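Dukport Scene Planner
Motion planning and simulated wrist view for two-finger grippers

Part no. 2341
Current release: June
Licence: per workstation, perpetual, one year of updates included

Dukport Scene Planner is desktop software for planning arm and gripper motion inside a furnished indoor model. You load a room, place the arm, set a target and let the planner look for a path. The view from the wrist is rendered as the plan runs, so the same images can be fed to your perception code before any hardware is switched on.

It is sold to integrators, university labs and anyone writing control software for arms that will work in homes, offices or care settings. It does not replace a safety assessment of the finished cell.

What it does

The planner samples joint-space paths and checks each one against the room geometry, the arm and the gripper. Rejected paths are kept in a log with the name of the body that was hit, and you can step back through them. Finger opening is treated as part of the plan. If the fingers need to be partly closed to pass between two objects, the planner will close them and open them again on the other side.

The wrist view can be mounted anywhere on the tool flange. Colour, depth and segment labels come out on separate channels with a common time stamp. Walls, floors, furniture and human figures each have their own label class, and you can add more.

Human figures are posed meshes. They can be standing, seated or lying down, and each one carries a keep-out distance set in the room file. The distance can be different for the head, torso and limbs.

Wrist view, gripper open, two positions in the same model.
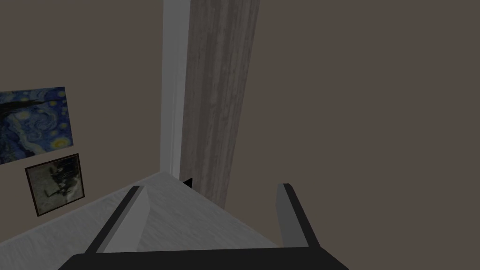
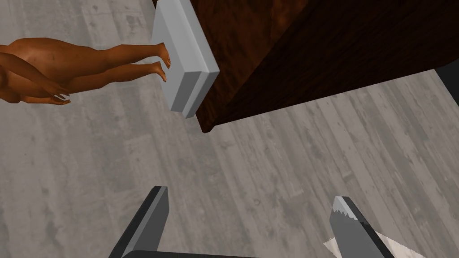 Kemppainen, on the user forum: We've had it on two workstations since the June release. The rejected path log is the part we use most. It showed us our wrist bracket was modelled too short, and we'd been blaming the planner for weeks. I would like the keep-out distances to be editable while a plan is paused. At present you have to stop, change the room file and reload, and on a big room that gets tedious.

Editing while paused is planned for the next release. Customers with current updates will receive it at no charge.

Room files

Rooms are stored as a folder of meshes with one plain text file listing positions, label classes and keep-out distances. Meshes with open seams will load, but collision checks against them are slower and the program will warn you. Surface textures are optional and have no effect on planning.

Connecting to other software

Trunano arm controllers: joint paths can be exported directly.
Pesturano vision library: colour and depth channels are read without conversion.
Other controllers: export as a time-stamped joint table.

In the box

Licence key and download link
3 sample rooms
2 gripper models, parallel and angled finger
Printed quick start guide

The full manual is installed with the program. To order, or to ask for a trial key, quote the part number on the enquiry form. Trial keys have every feature turned on except path export.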